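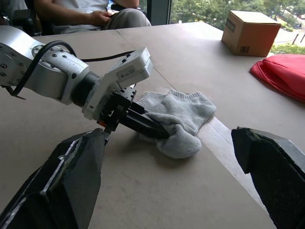
Trarnel Household Forum
Home > Laundry and damp > Drying

Drying washing in a one-bedroom flat with no outside space
Asked by Yee-man Kwok

I moved into a first-floor flat in December and I am struggling to get clothes dry. There is no balcony, no garden, and the lease says nothing can be hung from the windows. I have a washing machine in the kitchen but no tumble dryer, and there is no room for one unless I give up the only cupboard.

At the moment I use a folding airer in the bedroom. Thin things are dry by the next evening. Jeans, towels and anything with a hood take two days, sometimes more, and by then they smell sour and I end up washing them again. In the mornings the bedroom window is running with water and I have started to see black spots in the corner behind the wardrobe, on the outside wall.

What I have tried so far:

Putting the airer over the radiator. It helped a bit but the room got very stuffy and the window was worse.

Leaving the window open all day. The room was freezing when I got home and the clothes didn't seem any drier.

Using more softener to cover the smell. This did nothing, or possibly made it worse.

The heating is electric panel heaters, so I don't want to run them all day just for the washing. There is an extractor fan in the bathroom which comes on with the light. The bathroom has no window. The kitchen has a cooker hood but I am fairly sure it only blows the air back into the room.

I have seen a dehumidifier called the Riltatance for sale secondhand locally, and there is also a heated airer from Jostidness that a colleague has. I can only afford one of them. Which would you get, and is there anything I should be doing differently with the washing itself? I do two loads a week, plus bedding when I get round to it.

Answered by Marrowfield

Dehumidifier. I would not think about it for very long.

The water in your washing has to go somewhere. When the airer is in the bedroom it goes into the bedroom air, and then on to the coldest surface it can find, and in your case that means the window and the wall behind the wardrobe. A heated airer dries the clothes faster but it puts the same water into the same room. If you had a big draughty house you would probably get away with it. In a one-bedroom flat with the windows shut in winter you won't.

Before you buy the Riltatance, ask the seller if it is a compressor type or a desiccant type. Compressor ones are cheaper to run in a normally heated room but they slow down a lot when it is cold. Desiccant ones work in cold rooms, weigh less and blow out warmish air, but they use more electricity. If your flat is kept at a reasonable temperature either will do. Ask to see it switched on and check that the tank and float aren't cracked, as a broken float means it either never runs or never stops.

Now the way you use it. Put the airer in the smallest room that will take it with the door closed. For you I think that is the bathroom. Stand the dehumidifier outside the door if the cable has to come from the hall and don't try to run an extension lead in there. If that leaves the door open a crack, hang a towel over the gap. If the airer won't fit in the bathroom then use the bedroom with the door shut and the window shut. People always open the window as well, and then the machine is trying to dry the street.
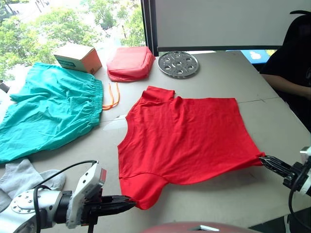 On the washing itself, the biggest change you can make is the spin. Look at what your machine is doing on its normal programme. Mine came set to 1000 and I had no idea until I looked at the little light on the front. If yours can go higher, put it higher for cottons and towels. If it can't, run a second spin on its own at the end. It takes a few minutes and you will be surprised how much more water you hear going down the pipe. Keep the lower speed for wool and anything with a lining.

Then shake everything out hard before it goes up. T-shirts should be hung by the hem or on a hanger, so there is only one layer of cloth with air on both sides. Jeans inside out, pockets pulled out, hung from the waistband with the zip undone. Hoodies upside down so the hood hangs open. Socks can go anywhere there is a gap, but not on top of each other.

Leave an empty bar between big things. I know this means less fits. Do smaller loads more often. Two full loads a week on one airer is too much for most airers, and four half loads will dry properly with no smell.

The smell comes from being wet too long, so if you sort the drying out it should mostly go. Stop the softener for a while, at least on towels. It coats the fibres and they hold on to water. Wash the towels once at 60 with ordinary powder and nothing else, and run the machine empty on its hottest setting. Leave the door and the drawer open between washes.

The black spots need dealing with separately. Pull the wardrobe away from the wall by the width of your hand. Wipe the spots with a mould spray, wearing gloves, and then see whether they come back once the air is drier. If they come back in the same place with the dehumidifier going, tell the landlord in writing, because then it may be a leak or a cold bridge and that is not your washing.

Answered by pennylane_b

I have the Jostidness one and I like it. Clothes are warm when you get home. I don't get much water on the windows but I do live in a top-floor flat with a vent in every room so it might be that. The cover is worth having if they sell it with it. Mine gets a bit hot on the bars so I don't put anything with elastic straight on them.

Also have you got a launderette nearby? I take my bedding there and only dry it, I don't wash it there. Saves a lot of hassle.

Answered by Coalhouse Lane

I agree with the first answer on most of it but would add some things, having lived in a flat like this for a long time. We had the same electric panel heaters.

Get a cheap humidity meter. They are sold in hardware shops next to the thermometers. Put it in the bedroom, well away from the window and off the outside wall, and look at it morning and night for a week before you buy anything. If it reads in the fifties most of the time, your problem is more to do with the cold wall and the wardrobe. If it is up in the seventies, then yes, you need to get the water out. It also tells you afterwards whether what you bought is doing its job.

The bathroom fan is more use than you might think. If it comes on with the light then it may have a timer on it, and sometimes the timer has been turned down to nothing by whoever lived there before. Hold a sheet of toilet paper up to the grille with the fan running. If the paper sticks, it is pulling. If it falls off, the grille is probably full of fluff, and the landlord ought to have it cleaned. With a fan that pulls properly, the airer in the bathroom, the door nearly closed and the light left on, you can dry a small load with no machine at all. It is slower, but I did that for two winters. Don't run the fan and a dehumidifier together, as the fan brings more air in from the hall for the machine to deal with.

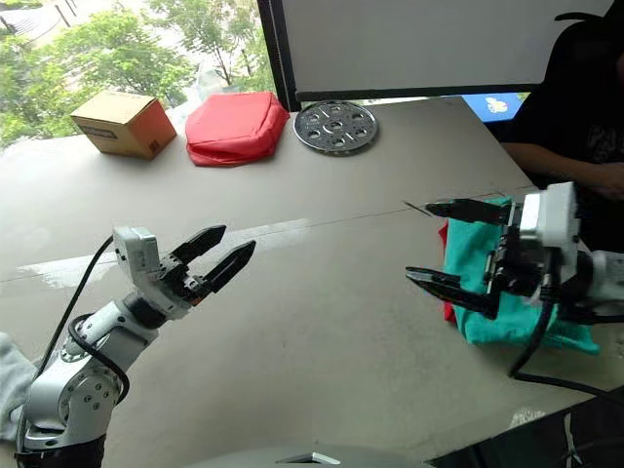

Work out the running costs yourself before you choose. The label on the back or underneath gives the watts. A machine marked 500 watts uses half a unit of electricity for each hour it is on, so look up the unit price on your bill and halve it. Ours is marked 171 watts and I have never noticed it on the bill. Most have a setting that switches off at a chosen humidity, and if the secondhand one has this I would pay a bit more for it. Otherwise a plug-in timer will do, as long as the machine starts up again by itself when the power comes back. Plenty of them with push buttons don't, so ask.

Moving air matters as much as dry air. If you already own a desk fan, point it along the bottom of the airer, on low. The lower part is always last to dry. On its own a fan only shifts the damp about, but with a dehumidifier or a working extractor it takes hours off.

Things that dry badly for us whatever we did were thick bath towels, a dressing gown and the fitted sheet. We changed to thinner towels. The dressing gown goes to the launderette. The fitted sheet I hang over two doors with the elastic corners opened out, and turn it once.

You can also get a fair amount of water out of a jumper or a heavy top before it goes on the airer by laying it flat on a dry towel, rolling the two up together and kneeling on the roll. Unroll it, pull the garment back to its proper shape and carry on. Jumpers should then be dried flat if you have anywhere to do it. Most people don't, so lay it across the top of the airer over several bars and turn it at bedtime. 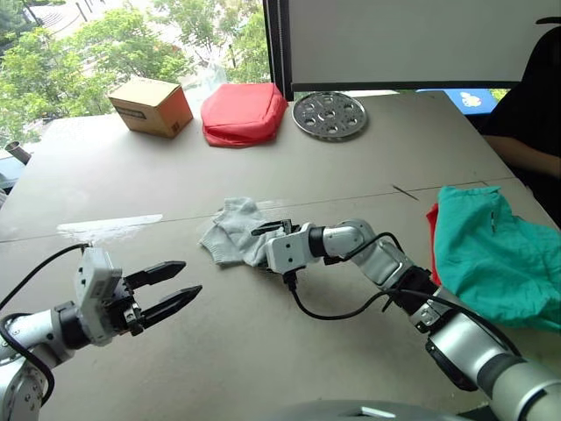
One more thing about timing. I used to put a wash on when I got in from work and hang it at nine or ten at night, when the heaters were about to go off. It then sat there wet through the coldest part of the night. If your machine has a delay start, set it to finish when you get up and hang it before you leave. The flat warms up a little during the day even in winter.

And check the lease again, or ask the agent. Ours was with Hung, and they had a drying room in the basement that wasn't mentioned in any of the paperwork. I lived there eight months before a neighbour told me. It had pulleys and a fan heater and hardly anyone used it.

Comment from Yee-man Kwok

Thank you all. I looked at the washing machine and it was set to 800, so I have put it up to 1200 for the towels and they already feel much lighter coming out. The paper test on the bathroom fan was a fail, it just dropped on the floor. I have emailed the agent about that and the black spots together.

I am going to see the Riltatance this week and will ask about the float and whether it restarts after a power cut. I hadn't thought about where the airer stands at all. It does fit in the bathroom if I put two of its feet in the bath.

Comment from Marrowfield

Feet in the bath is fine, put a flannel under them so they don't slip. Good luck with the agent. Send them photos of the wall before you clean it.

This page has been viewed 131 times. Sign in to reply.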